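Resetting the two-arm cell after a panel swap

Monness bench notes, updated 3/18/18

For the small cell with both arms on the one rail. Takes about 17 minutes if the screws are where you left them. Same steps for the Karnaso cell, different panels.

Before you start

Power off at the wall. Arms parked and resting, not hanging. Keep the Wotik log sheet handy, you'll want the old offsets.

1. Panels and posts

Slide panels in from the top, pattern facing inwards. Corner posts first, then the base rail at the back, then nip everything up. Don't fully tighten till all three walls are in. Hook rack goes back last.

2. Arm bases

Check the bolts on the black mounting plates under each arm. Ours work loose by April every year. 5 mm key, snug, no more. Wipe the slots in the rail while your down there.

3. Cables

Most faults on this cell are cables. Leave a proper loop at the wrist so the gripper can turn without tugging. Too short and the wrist camera bracket gets dragged round, too long and it snags the other arm. Green light on the little board by the rail = go on to the next bit.

4. Test load

Big stuff to the back: pillow, storage box, clocks. Drawer open. Snack packets on the floor where both grippers can get at them, mix of shiny and plain. Bring the arms in slow, 14 per cent speed, and stop with the fingers just over the packets.

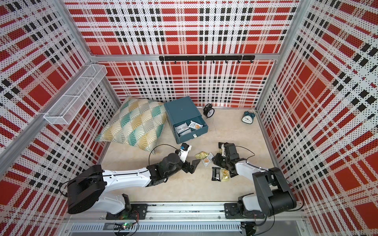

5. Check the reach

Jog each arm to the back wall and home again, one at a time. 3 passes each. Listen for the cable carrier catching. If a gripper comes home crooked, redo the offset in Zavala and run teh passes again.

Write the new offsets on the sheet, old ones crossed out not rubbed out.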